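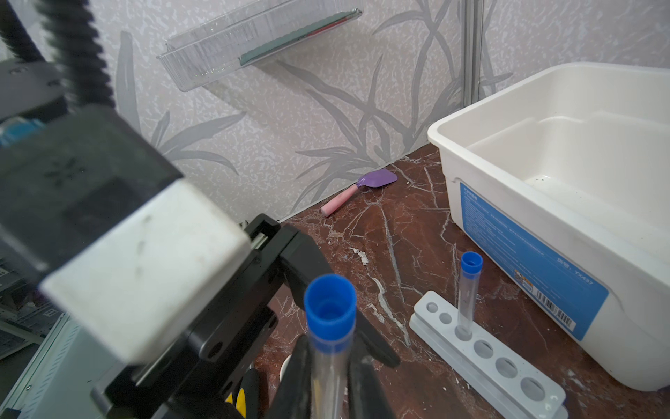
사진 제공: Skelteo

영화 속 발소리는 누가 낼까?
폴리(foley) 이야기
2019년 4월 23일

얘들아, 안녕! 오늘은 내가 제일 좋아하는 이야기를 할 거야. 영화 소리 이야기!

먼저 부탁 하나만 할게. 지금 잠깐 읽던 걸 멈추고 귀를 기울여 봐. 뭐가 들려? 냉장고가 웅웅거리는 소리, 옆방에서 누가 걸어가는 소리, 네 옷소매가 책상에 스치는 소리. 평소에는 이런 소리를 잘 모르고 지나가지? 나도 그래. 그런데 영화에서 이런 소리가 싹 사라지면 우리는 금방 알아차려. 배우가 분명히 걷고 있는데 꼭 둥둥 떠다니는 것 같고, 문이 닫혔는데 닫힌 것 같지가 않거든. 뭔가 가짜 같아!

그래서 영화를 만드는 사람들은 촬영이 끝난 다음에 작은 소리들을 따로 만들어서 넣어. 화면을 틀어 놓고, 배우의 움직임에 딱 맞춰서, 손과 발과 온갖 잡동사니로 소리를 내는 거야. 이 일을 '폴리'라고 불러. 아주 옛날 미국에서 이 일을 하던 사람의 성에서 온 말이래. 이 일을 하는 사람은 '폴리 아티스트'라고 해.

나는 어릴 때 이런 직업이 있는 줄도 몰랐어. 영화에 나오는 소리는 다 카메라가 알아서 담아 오는 줄 알았지. 너희도 그렇게 생각했니?

찍을 때 녹음하면 안 돼?

좋은 질문이야. 사실 찍을 때도 녹음을 해. 이걸 동시 녹음이라고 하는데, 촬영장에서 제일 중요한 소리는 배우의 목소리야. 그래서 마이크는 배우의 입 쪽을 향해 있어. 기다란 막대기 끝에 복슬복슬한 털옷을 입은 마이크를 본 적 있니? 그 털옷은 바람 소리를 막아 주는 거야. 처음 봤을 때 나는 누가 인형을 낚싯대에 매달아 놓은 줄 알았어.

아무튼 마이크가 목소리를 열심히 듣고 있으니까 발소리나 옷 스치는 소리는 아주 작게 들어가거나 이상하게 들어가. 게다가 촬영장에는 가짜 물건이 많아! 무시무시한 돌 성벽이 알고 보면 나무에 색을 칠한 거고, 무거운 쇠칼이 고무일 때도 있어. 고무 칼끼리 부딪치면 무슨 소리가 나겠니? 퍽. 퉁. 용감한 기사님 체면이 말이 아니지.

또 다른 까닭도 있어. 영화를 다른 나라 말로 바꿔서 보여 줄 때가 있잖아. 우리말 더빙처럼 말이야. 그러면 원래 배우의 목소리를 빼야 하는데, 촬영장에서 녹음한 소리는 목소리와 발소리가 한데 섞여 있어서 목소리를 빼면 발소리도 같이 빠져 버려. 따로 만들어 둔 폴리 소리가 있으면 걱정이 없지. 목소리만 새로 넣으면 되니까.

그럼 만화 영화는? 만화 영화는 그림이 움직이는 거라서 촬영장 소리가 아예 없어. 토끼가 당근을 씹는 소리도, 로켓 문이 열리는 소리도 처음부터 끝까지 다 사람이 만들어서 넣어야 해. 다음에 만화 영화를 볼 때 한 번 귀담아들어 봐. 소리가 정말 많아.

폴리 스튜디오 구경하기

내가 예전에 그레루드빌에 있는 에스트비라는 녹음 스튜디오를 구경한 적이 있어. 솔직히 말하면 나는 번쩍번쩍한 기계가 가득한 방을 상상했거든? 그런데 문을 열었더니 꼭 이사하다 만 집 같은 거야! 구두가 산더미처럼 쌓여 있고, 찌그러진 주전자, 낡은 우산, 끈 떨어진 가방, 문짝만 덩그러니 서 있는 나무틀도 있었어. 벽에 붙어 있지도 않은 문짝이 방 한가운데 서 있는데 손잡이도 있고 자물쇠도 있더라고. 물론 나는 열어 봤지. 끼이익.

바닥도 재미있어. 네모 칸으로 나뉘어 있고 칸마다 다른 바닥이 깔려 있어. 나무 마루, 시멘트, 자갈, 모래, 흙, 타일. 주인공이 숲길을 걸으면 흙 칸에 들어가서 걷고, 궁전 복도를 걸으면 타일 칸으로 옮겨 가는 거야. 걷는다고 했지만 앞으로 가지는 않아. 칸이 좁으니까 제자리에서 걸어. 제자리걸음인데도 뒤꿈치부터 앞꿈치까지 꾹꾹 굴려 디디면 정말로 어디론가 가는 것처럼 들려. 나도 해 봤는데 내 발소리는 그냥 제자리에서 발 구르는 소리였어. 어렵더라!

소품 선반에는 번호표가 붙어 있었어. 내가 제일 마음에 들어 한 건 871번, 뻑뻑한 가죽 장갑이었는데, 이걸로 뭘 하는지는 조금 있다가 알려 줄게.

진짜 같은 가짜 소리

자, 이제 내가 제일 신나는 부분이야. 폴리에서는 진짜 물건을 써야 진짜 같은 소리가 나는 게 아니야. 마이크에 대고 들었을 때 '아, 그 소리구나!' 싶으면 돼. 몇 가지만 알려 줄게.

눈 밟는 소리
녹말가루를 천 주머니나 가죽 주머니에 담고 손으로 꾹꾹 눌러. 뽀드득, 뽀드득. 눈을 감고 들으면 발이 시린 기분이 들 정도야. 한여름에 따뜻한 방에서 눈밭 소리를 만들 수 있다니 멋지지 않니? 부엌에 있는 옥수수 전분이나 감자 전분으로도 할 수 있는데, 봉지를 단단히 묶고 해야 해. 나는 덜 묶었다가 바지가 하얘졌어.

말발굽 소리
반으로 자른 코코넛 껍데기를 바닥에 엎어서 두드려. 따그닥따그닥. 아주 유명한 방법이야. 코코넛이 없으면 플라스틱 컵도 괜찮아. 말이 풀밭을 달리면 소리가 달라져야 하니까 바닥에 수건을 깔아 봐. 천천히 걷는 말, 신나서 뛰는 말, 급히 멈추는 말이 다 박자가 달라. 손이 꼬일 거야!

새가 날아오르는 소리
아까 말한 가죽 장갑 나오셨습니다! 장갑을 손에 끼지 말고, 손목 부분을 쥐고 파닥파닥 흔드는 거야. 그러면 장갑 손가락끼리 부딪쳐서 날갯짓 소리가 나. 참새처럼 작은 새는 가볍고 빠르게, 독수리처럼 큰 새는 천천히 크게. 에스트비에서 이 소리를 처음 듣고 나도 모르게 천장을 올려다봤다니까.

불타는 소리
과자 봉지나 셀로판지를 손으로 살살 구겨. 타닥, 타다닥. 세게 구기면 그냥 과자 먹는 소리처럼 들려. 아주 살살, 아주 천천히 해야 모닥불이 돼. 진짜 불은 당연히 필요 없고 쓰면 안 돼.

비 오는 소리
쌀을 쟁반에 솔솔 뿌려 봐. 쟁반 재료에 따라 지붕에 떨어지는 비가 되기도 하고, 우산에 떨어지는 비가 되기도 해. 굵은소금으로 하면 또 달라. 나는 쌀 쪽이 더 좋아.

뼈가 부러지는 소리
이건 으스스한 이야기인데, 걱정 마. 아무도 안 다쳐. 셀러리나 당근을 뚝 꺾는 소리거든. 젖은 수건으로 셀러리를 감싸고 비틀면 더 으스스해진대. 이걸 알고 나면 무서운 장면이 나와도 '저건 셀러리다' 하고 생각할 수 있어. 나는 겁이 많아서 이 방법을 자주 써.

발소리에도 성격이 있어

너희 집 식구들 발소리를 떠올려 봐. 보지 않고도 누가 걸어오는지 알 수 있지? 우리 집은 정말 잘 알 수 있어. 쿵쿵 걷는 사람, 슬리퍼를 질질 끄는 사람, 살금살금 걷다가 꼭 어디에 부딪히는 사람이 있거든. (마지막은 나야.)

폴리 아티스트는 걷는 소리를 만들 때 이걸 아주 꼼꼼히 생각해. 이 사람은 지금 화가 났나? 피곤한가? 몰래 냉장고에 가는 중인가? 같은 구두를 신고 같은 바닥을 걸어도 마음이 다르면 소리가 달라져. 그러니까 폴리는 발로 하는 연기라고 할 수도 있어. 얼굴은 안 나오지만 배우랑 같이 연기를 하는 거지.

화면에 두 사람이 나란히 걸어가면 어떻게 할까? 보통은 한 사람 발소리를 먼저 녹음하고, 처음으로 돌아가서 다른 사람 발소리를 또 녹음해. 그리고 둘을 겹쳐. 그래야 나중에 한쪽만 크게 하거나 작게 할 수 있어. 강아지도 따라오면? 강아지 발소리도 따로! 장갑 손가락 끝에 클립 같은 걸 붙이고 바닥을 톡톡 두드리면 발톱 소리가 돼. 아이고, 바쁘다 바빠.

옷 소리도 있어. 사람이 팔을 움직이면 옷이 스륵 하잖아. 폴리 아티스트는 천 조각을 마이크 가까이에서 문질러서 그 소리를 내. 우주복이면 뻣뻣한 천, 잠옷이면 부드러운 천. 폴리를 할 때 정작 자기 옷에서는 소리가 나면 안 되니까 바스락거리는 잠바는 못 입어. 밥도 꼭 먹고 와야 해. 조용한 장면에서 배에서 꼬르륵 소리가 나면 마이크가 다 듣거든!

집에서 해 보자

이제 너희 차례야. 거창한 건 필요 없어. 동영상을 찍고 소리를 녹음할 수 있는 전화기나 태블릿이면 돼. 어른한테 먼저 써도 되는지 물어보고 시작하자.

준비물은 이 정도야.
짧은 동영상 한 편
녹음할 기계
집에 있는 시끄러운 물건들
조용한 방
같이 할 친구나 가족 (혼자도 할 수 있어!)

첫째, 아주 짧은 영화를 찍어. 정말 짧아야 해. 내가 처음 만든 영화는 42초짜리였는데, 장난감 곰이 식탁을 건너가서 사과를 발견하는 내용이었어. 그게 끝이야. 그런데 소리를 넣는 데 한나절이 걸렸어. 그러니까 긴 영화는 나중에 하자.

둘째, 소리를 끄고 영화를 봐. 꼭 소리를 꺼야 해. 그리고 무슨 소리가 필요한지 종이에 적어. 내 곰 영화 목록은 이랬어. 곰 발소리, 곰이 멈추는 소리, 컵에 부딪히는 소리, 사과를 톡 건드리는 소리, 곰이 깜짝 놀라는 소리. 적다 보니 창밖의 새소리도 넣고 싶어져서 새소리도 적었어.

셋째, 소리를 낼 물건을 찾아다녀. 나는 이 순서가 제일 재미있어. 부엌도 가 보고 신발장도 가 보고 화장실도 가 봐. 두드리고, 문지르고, 흔들어 봐. 유리컵이나 칼처럼 다칠 수 있는 물건은 빼고. 곰 발소리는 뭘로 했게? 양말에 쌀을 조금 넣고 묶어서 식탁에 콩콩 내려놓았어. 털이 북슬북슬한 발바닥 느낌이 나야 했거든. 곰이 깜짝 놀라는 소리는 고무장갑을 잡아당겼다가 놓는 소리로 했고.

넷째, 방을 조용하게 만들어. 창문을 닫고, 선풍기를 끄고, 동생한테 부탁을 해. 이불이나 커튼이 있는 방이 좋아. 화장실은 소리가 웅웅 울리니까 동굴 장면에만 추천할게.

다섯째, 영화를 보면서 소리를 내고 녹음해. 물건은 녹음하는 기계에서 한 뼘쯤 떨어뜨려 봐. 너무 가까우면 소리가 찢어지고, 너무 멀면 방 소리만 들어가. 시작할 때 손뼉을 한 번 짝 치는 걸 잊지 마. 나중에 영화랑 소리를 맞출 때 그 짝 소리가 표시가 돼. 한 가지 소리를 끝까지 다 하고, 처음으로 돌아가서 다음 소리를 해. 욕심이 나서 한꺼번에 하면 손이 모자라!

여섯째, 영화랑 소리를 합쳐. 동영상 편집 앱에 소리 파일을 하나씩 올리고 앞뒤로 조금씩 밀어서 맞추면 돼. 여기는 어른이나 언니, 오빠, 누나, 형이 도와주면 좋아. 곰 발이 식탁에 닿는 바로 그때 콩! 하고 맞으면 기분이 얼마나 좋은지 몰라. 나는 혼자서 박수를 쳤어.

잘 안 될 때

소리가 화면보다 자꾸 늦어. 당연해. 화면을 보고 나서 손을 움직이면 벌써 늦은 거니까. 녹음하기 전에 그 장면을 여러 번 봐서 박자를 외워 버리는 게 좋아. 노래를 외우는 것처럼 말이야. 나는 발소리 하나 때문에 거의 20분을 연습한 적도 있어.

소리가 진짜 같지 않아. 눈을 감고 들어 봐. 눈을 뜨고 있으면 '이건 쌀이 든 양말이야' 하는 생각이 먼저 들거든. 아니면 무슨 소리인지 모르는 사람한테 들려주고 물어봐도 좋아. 내가 열심히 만든 파도 소리를 듣고 우리 식구가 뭐라고 했는지 알아? "누가 청소해?" 그래서 그 소리는 빗자루 장면에 썼어.

소리가 너무 많아서 정신이 없어. 그러면 몇 개를 아주 작게 줄여 봐. 영화를 보는 사람이 지금 뭘 들어야 할까? 곰이 사과를 건드릴 때는 사과 소리가 주인공이야. 새는 잠깐 쉬라고 하자.

알아 두면 좋은 말

폴리: 화면을 보면서 사람이 직접 내서 녹음하는 소리.
동시 녹음: 촬영할 때 그 자리에서 하는 녹음.
더빙: 목소리를 나중에 따로 녹음해서 넣는 것.
믹싱: 목소리, 폴리, 음악 같은 여러 소리를 알맞은 크기로 섞는 일.
소품: 소리를 내거나 연기를 할 때 쓰는 물건.

하나 더 해 볼 사람은 소리 알아맞히기 놀이를 해 봐. 한 사람이 이불 뒤에 숨어서 물건으로 소리를 내고, 나머지가 무슨 장면인지 맞히는 거야. 무슨 물건인지를 맞히는 게 아니고 무슨 장면인지! 우리 집에서는 내가 지퍼를 천천히 올렸더니 텐트라는 답도 나오고 우주선이라는 답도 나왔어. 내가 생각한 건 겨울 잠바였는데 우주선이 훨씬 멋있어서 그걸 정답으로 해 줬어.

다음 글은 9월에 올릴 거야. 오두코야 극장 영사실에 다녀온 이야기인데, 그때는 영화가 스크린까지 어떻게 가는지 알려 줄게. 그때까지 재미있는 소리를 찾으면 공책에 적어 둬. 나는 오늘 아침에 요구르트 뚜껑을 핥다가 로봇 문이 열리는 소리를 찾았어!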